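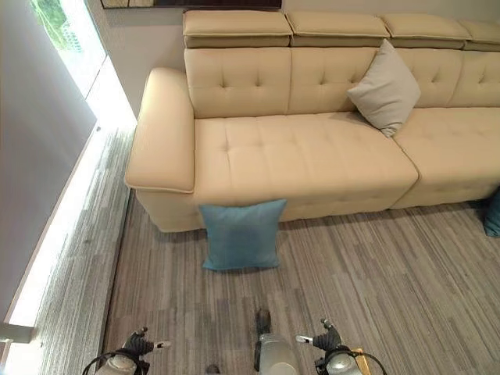 Benjelloun, Department of Music and Media, Borness

4.2 Listening at home: how the listeners talked about the album order

In the previous section we looked at the lyrics of the three Costovness albums as texts. In this section we turn to the people who listen to them. Our question was simple: when a listener plays an album at home, does she hear it as one long work or as a group of separate songs? The answer matters for our reading, because the return of the same first names from song to song can be heard only by a person who keeps several songs in mind.

We asked 184 listeners to keep a written diary during October. They were free to choose the time and the room, and most of them chose the living room (Figure 2), usually in the evening. In total we received 1559 diary entries. An entry could be one line or several pages, and we did not correct the spelling.

Figure 2. A living room sofa with adjustable headrests.

The entries show a clear difference between the first album and the third. With the first album, the listeners often wrote about a single song, usually the opening one, and they described it by its melody. With the third album they wrote more about the singer's voice and about what they called "the story", even when they could not say what the story was. One listener wrote: "I think the sister in the fourth song is the same sister, but now she is older and she does not pick up the phone." Nothing in the lyrics says this directly. The listener has built it from the change of key and from the slower drum part.

We also found that the guitar sound has a role which earlier studies of the band did not discuss. On the third album, recorded at Motance, the electric guitar is often doubled by an acoustic one, played a little late. Many listeners heard this as a second person in the room. They used words like "company" and "shadow", and some of them connected it with the missing sister. We do not claim that the band planned this effect - we have no document from the recording sessions - but the reading is stable enough to be taken seriously.

A limit of the method should be mentioned. People who agree to keep a diary are probably more patient than other listeners, and they may play an album to the end more often. For this reason we do not compare our results with streaming numbers. In Section 4.3 we select 100 of the longer entries and study how the listeners describe silence between songs.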